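Carton flow rack

A carton flow rack (also called a case flow rack or gravity flow rack) is a type of storage rack in which boxes or bins rest on sloped lanes fitted with rollers or wheels. Stock is loaded at the higher end and moves down to the lower end under its own weight. When a picker takes the front carton from a lane, the one behind it rolls forward to fill the gap. The design is used in order picking areas, parts rooms and assembly lines where many small items are handled in less than full pallet amounts.

Carton flow is closely related to pallet flow, which uses the same principle for full pallet loads but needs heavier rollers and speed control devices.

Construction

A typical unit has upright frames, front and rear beams, and a set of shelves or track assemblies hung between them. The frames may be stand-alone or may be ordinary pallet rack uprights, in which case the flow tracks are dropped into place between the beams. Many warehouses put carton flow on the lower levels of a bay and keep reserve pallets on the beams above.

Three kinds of lane surface are common. Wheel tracks are narrow rails with small wheels set along them, and two or three rails are placed under each row of cartons. Full-width roller tracks carry the whole bottom of the carton and suit mixed box sizes. Wheel beds fill the entire shelf with staggered wheels, so that lanes do not have to be moved when box widths change.

Lane guides are thin rails that keep cartons from drifting sideways. They are left out in some wheel bed systems. At the front of each lane is an end stop, a raised lip that holds the first carton. Some shelves have a tilted front section, known as a knuckle, which tips open cartons toward the picker so that the contents are easier to reach.

Slope and load

The slope, or pitch, depends on the weight of the cartons, the condition of their bottoms and the type of wheel. Light cartons need a steeper slope than heavy ones. If the slope is too shallow, cartons hang up partway down the lane. If it is too steep, they hit the end stop hard, and the line pressure on the front carton can crush it.

Plastic totes with flat, hard bottoms run well at low slopes. Soft or sagging cardboard runs poorly and is sometimes placed on trays. Cartons with strapping across the bottom can catch between wheels.

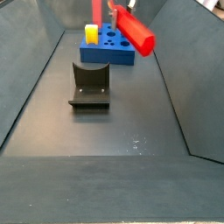

Blue block with round holes in its top face, inside a gray enclosure

Slope is usually set by moving the rear beam up or down one or more slots on the upright. Changes are tested with real cartons before the lanes are filled.

Stock rotation

Because loading and picking take place at opposite ends, carton flow works on a first in, first out basis. This suits food, medicines, batteries and other goods with a shelf life. It also keeps the people who restock the rack out of the way of the people who pick from it, though it requires an aisle on each side.

Rotation can still fail if a carton is pushed in from the picking side or if one product is spread over several lanes that empty at different rates. Lane labels are therefore placed at both ends.

Picking methods

Carton flow is often combined with pick lists, handheld scanners or pick-to-light displays mounted on the front beam. A conveyor may run along the picking face so that filled order boxes can be pushed onto it. Faster-moving items are normally placed between knee and shoulder height, with slow items on the top and bottom levels.

The supply warehouse at Istham, which handles repair parts, has 90 lanes arranged on both sides of a central belt. Its lanes are 7 feet deep, and the busiest are restocked on the evening shift. At Toltden, a smaller site, 23 lanes of plastic totes feed an assembly area directly - the totes are returned empty on a reverse-sloped shelf at the top of the rack.

Suppliers

Complete units and loose tracks are both sold, and there is a steady trade in used equipment. Wernholm makes drop-in wheel tracks for existing pallet rack. Used tracks should be checked for cracked wheels, bent rails and missing axle clips, and their length must match the depth of the frames they will go into.

Maintenance

Dust, tape and shrink wrap collect around axles and slow the wheels. Lanes are generally cleaned with compressed air or a vacuum, and damaged wheels are replaced one at a time or by the strip. A jammed carton should be freed from the aisle with a pole or hook. Climbing on the tracks is unsafe, as they are not built to carry a person.

See also

Pallet flow rack
Push-back rack
Order picking
Slotting (warehousing)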